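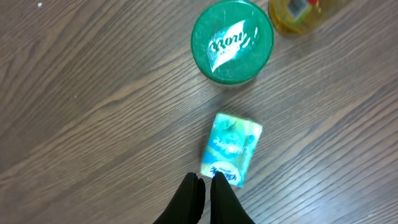 Thursday, bench rules

Spent the morning on the Gastthorpe rules again. The draft from Jilstead is 38 pages and most of it is meant for big fenced cells. I went through it with a pencil and kept what applies to a pair of arms on a table with groceries.

Rule 4 stays as written: hands stay out of reach of both arms until the operator calls "clear" and gets an answer. Rule 7 I rewrote. It said "remove unnecessary items," and everyone read that differently. Now it says that anything on the table has to be on the run sheet, packaging included, and the sheet gets signed before power goes on.

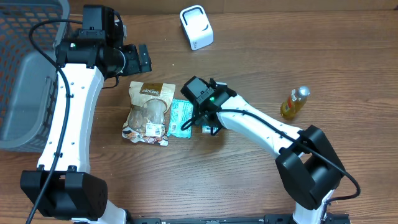 One of the night shift thought signing every sheet was too much and asked if one signature per shift would do. I said no for now. Items get swapped between runs, and a sheet signed at eight says nothing about the table at eleven. We'll look at it again in June.

Cables are still the weak part of the draft. I added a check of the full length of each one, by hand, arms off, before the first run and after lunch.
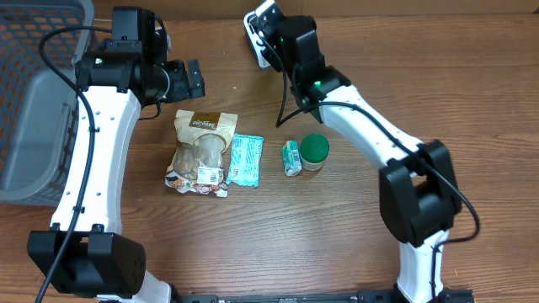
Wanting Yin

After lunch I did the rule on stops. Either person can call one, no reason needed, and it goes in the log with the time. Restarting takes 2 people.

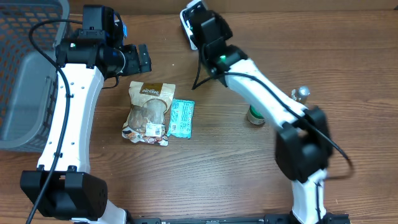 The log itself is a mess. It's at entry 3,388 and half the stops just say "stopped." I'm adding a box for who called it. Need to send the new version to Dierckx and print a copy for the door.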